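bemdale-left-wrist

Setup and care notes for the left arm on the Bemdale cell, plus the recordings that go with them. I'm Nayeli Escobedo and I look after this thing most afternoons, so if a note reads like me talking to myself at 4 p.m., that's what it is!

What you get

131 recordings from the left wrist camera, all of them with small plastic parts held between the two metal fingers. There were 192 to start with. Olga Valente went through them with me in April and we threw out everything shot before the fingers were re-seated (the zero had drifted and the logged widths were junk, sorry).

Re-seating the fingers

Power the gripper down first, please. Back both screws off, wipe the faces, push each finger up against its shoulder and snug the screws by hand before you reach for the driver. Then close on nothing and run zero_left. If the width comes back off by more than 2 counts, do it over. Dean Rudd swears you can fix it in software, and you can, for maybe a day. 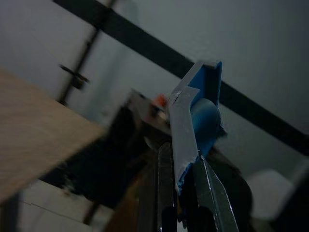
Grip force lives in left.cfg and I keep it at 6, on the Truneo scale. Go higher and the light parts squirt out sideways, go lower and they sag when the wrist rolls. Check it after any firmware update, it likes to reset itself (ask me how I know).

Camera

Two screws and a cable. Leave slack in the cable for a full wrist turn! Brisa Sandoval rerouted ours behind the housing and it hasn't snagged since. Don't clean the lens with the finger wipes, they leave a film.

Known problems

Exposure is locked, so afternoon runs come out dim. Finger width is missing from a handful of the early files, and Ebere Ekpo is still working on recovering it from the controller logs.

Changes

Renamed the solis folder to left_zero. Old scripts will need the new path.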